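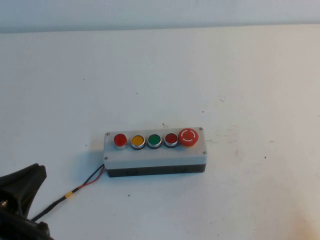 Mabli Foulkes objected, when she read our first list of entries, that "on the button" had been split into two senses with too little between them. In her view a speaker who says a guess was "on the button" and one who says a guest arrived at eight "on the button" are doing the same thing, and the dictionary only sees two meanings because it needs two lines to print them on. We have kept the split, for the reasons given below, but her objection shaped the way this section is set out.

Figure 3. Push-button control station with a row of five buttons.

4.2 Button phrases in the corpus

The search for "button" and "buttons" returned 768 uses that were not literal. We set aside names of songs, shops and pets before counting. The remaining uses fall into a small number of fixed phrases, of which "push someone's buttons" is by far the most common. The others, in order, are "hot-button", "on the button", "press the panic button", "button it" and "bright as a button".

"Push someone's buttons" has two senses in present use. The older one in our material is to get a wanted response from a person, often a romantic one, as in "that song really pushes my buttons". The second is to annoy someone on purpose by raising a subject known to upset them. The verb may be "push" or "press". Writers who choose "press" are more likely to mean annoyance, though the difference is small and we would not build much on it.

The phrase nearly always takes a possessive. Where it does not, the plural tends to carry the meaning alone: "she knows which buttons to push". Berwyn Penry marked 9 uses of this kind as unclear between the two senses, and Minoru Furukawa, working separately, marked 8 of the same ones. We left these out of the sense counts.

"Hot-button" is found almost only before a noun, usually "issue" or "topic". It belongs to news writing and is rare in the chat logs. No user of the Brarnska forum was found using it of a private quarrel, although several used "push my buttons" in exactly that setting.

"On the button" was treated as two senses, exact in amount or aim and exact in time. The time sense follows a clock time in every use we have. The other sense mostly follows a form of "be" and can take "right" before it. This difference in position is the main ground for keeping them apart.

"Button it", meaning be quiet, comes from the fastening and not from the switch, and is grouped with "button your lip". It is included because younger readers in the Allska survey often explained it as turning a sound off. Ynyr Lougher's notes on those answers are given with the survey form in the appendix.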